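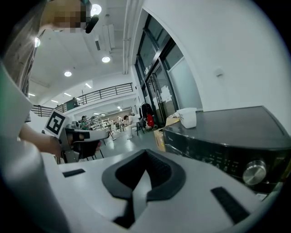 Laundry bench - notebook entry, January, afternoon session

Present: Gumaro Cisneros, Getsemaní Manríquez and the undersigned, C. Aubert. Nghĩa Ông joined after the break.

Purpose
To settle the handling sequence for small garments at the front-loading machines, and to agree on how the floor is to be arranged before the next block of work. The previous sequence, written up by Emerson Holanda under job 294, left the order of the doors open.

Floor arrangement
Chairs are to be kept clear of the path to the machines. The counter beside the machines may be used for bagged supplies only. Cartons stay on the floor on the far side, with labels facing out. The ceiling lights reflect strongly in the gray floor, and colleagues should check for small dropped items from more than one angle.

Sequence
1. Open the door fully and look over the drum and the gray gasket before anything goes in or comes out. Socks collect in the lower fold.
2. Move one garment at a time. Hold it over the opening and pause before letting go.
3. Round parts are held from opposite sides, with even pressure - a one-sided hold lets them tip. 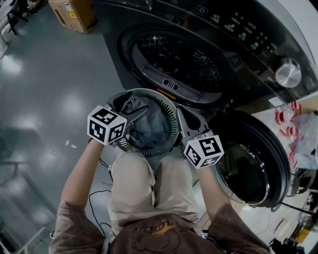
4. Leave the control knob alone until the drum has been checked by a second person. The power button is pressed last.
5. Close the door by the rim and keep fingers off the window.

Remarks
Ms. Manríquez prefers that blue and gray items be entered separately on the sheet, as they are easily confused once crumpled. Agreed. Mr. Cisneros asked for 50 further sheets in the Osach format - request passed to the office. The two Barrera baskets have not been returned from the upstairs store.

Open items
Door order still to be confirmed with E. Holanda. Wording of step 3 to be reviewed by N. Ông. Cabinet key returned at 20:35.

C. A.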